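Wallpaper on a tabletop: will it last?

Posted in Home & Decorating, Oct 24, 2023

MossyStep
I've got a roll and a half of big flowery wallpaper left over from the spare room and I'd love to put it on an old desk. It's the paste-the-wall sort, matt, not wipeable. The desk was varnished years ago and still has a bit of a shine. Will it stick, and what do I put over it so a mug doesn't ruin everything? My sister says buy sticky vinyl and be done with it.

Anqi Song
Oh, do it! I've papered two tables and the inside of a wardrobe and I'd happily do the whole house. Your shine is the only real worry. Go over it with 120 grit till it looks dull, wipe off all the dust, then brush on thinned PVA and leave it overnight. Paste the desk, lay the paper from the middle outwards and smooth it with a dry cloth. Let it hang over the edges and trim the next day with a brand new blade (a tired one tears, ask me how I know).

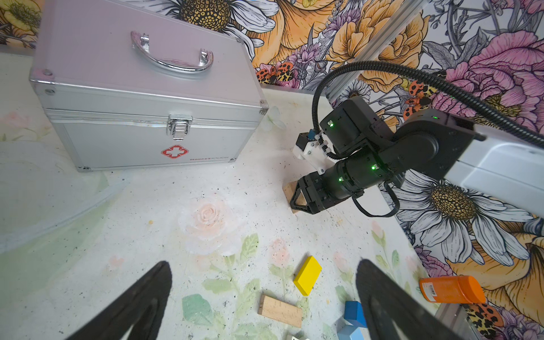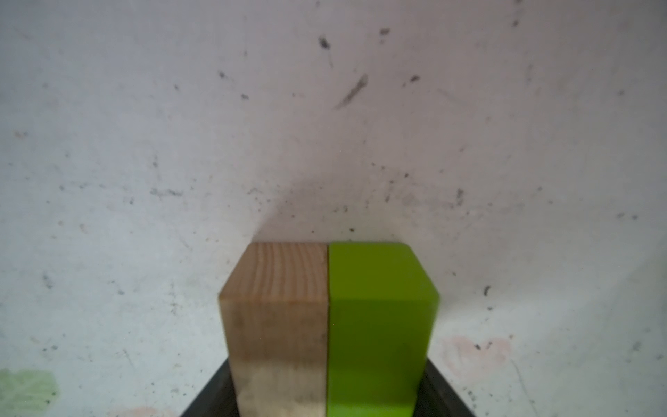 Big flowers on the walls and a faded floral underfoot, first and last of these:

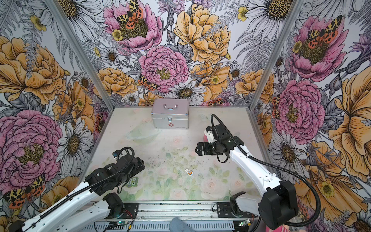

For the top coat I used Kotach clear matt, thin coats, a light rub with 400 grit between them. Test it on a scrap first! Mine made the pinks a shade darker, and I liked it, but you might not. Leave it a good week before you put anything heavy down, and use a coaster even then. If you get a bubble, prick it with a pin, work in a dab of paste and press it flat. And line up your pattern before you mix any paste. A big peony chopped in half at the front edge will annoy you every morning, whereas one sitting proudly in the middle is a joy.

tinpot_2013
vinyl is easier, your sister has a point. mine peeled at the corners though

Holly R.
Agree with nearly all of Anqi's answer, except I'd skip the varnish and get a piece of glass cut. The place in Rutthorpe did mine with polished edges and it's lovely, you can slide it off and change the paper when you fancy something new. Measure the desk at both ends, as old ones are rarely square. Mine was narrower on the left and the first sheet stuck out.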